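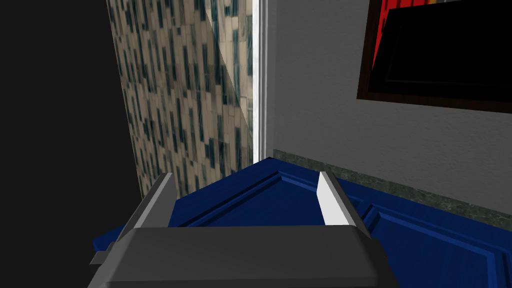 Film on a real reel is for people with too much free time, a reader wrote to me after my December post, and a digital copy looks better anyway. I thought about this sentence during the whole train ride to Warncombe, where the Mistmont cinema opened its projection rooms to visitors.

**Mistmont open day, Warncombe – Apr 6, 2025**

The Mistmont is ten minutes on foot from the station, uphill. It used to be one hall with 400 seats. Later it was divided with a wall down the middle, so now there are two halls with 200 seats in each. They are called the Large Moldovan and the Small Moldovan, which is strange when they are the same size. I asked at the box office and was told that the Large one has the higher ceiling. Moldovan was the name of the first owner's restaurant next door.

Entrance was free, but you had to take a paper ticket with a time on it. Mine was for the third group and we were 9 people. The stairs to the projection room are narrow and quite steep, and the rail is only on the left side. If you have bad knees, please consider this before you go.

## Upstairs

The room is smaller than I expected, and warmer. Two 35mm projectors stand next to each other and look through small windows into the Large Moldovan. The digital projector stands behind a low partition and serves the other hall. It makes the most noise of the three, because of its fans.

We were shown how to change from one reel to the next. There is a small mark in the upper right corner of the picture, it comes twice, and at the second one the operator switches to the other machine. I have seen these marks all my life and I believed they were damage! At the first try the change was late and we had a white screen for maybe two seconds. At the second try I could not see the change at all, although I was waiting for it.

Then we could touch a piece of old trailer film. It was very pink. The guide explained that the blue and green dyes had faded, and that this print was kept only for such demonstrations. The good prints are sent to Inell, the company which cleans and repairs them, and they come back in cans with a yellow label. I would have liked to hear more about the repairs, but the next group was already on the stairs.

## The comparison

For me this was the main reason to come. In the Large Moldovan they showed the same short film twice, first from the print and then from a digital file. It is a black and white film about a ferry, without dialogue.

The file was sharper and very steady. With the print, the image moved a little, mostly up and down, and in the left part there was a thin scratch for almost a minute. But the water looked better to me on the print. The gray parts had more depth, and the sky was not so flat. I sat in the fifth row for both – from the back row the difference is probably much smaller.

So my reader is partly right. For titles and small details I also prefer the file. For the ferry I would choose the print, scratch included.

## Practical notes

- The café sells only coffee, tea and one kind of cake (lemon). Card payment did not work in the morning.
- Photos are allowed upstairs, without flash.
- The seats in the Small Moldovan are newer, but there is less room for the legs.
- The last train back leaves before the evening show ends, so I missed that one.

The cinema plans another open day in December. I have asked if the visit to Inell can be added to the program, and I am waiting for the answer.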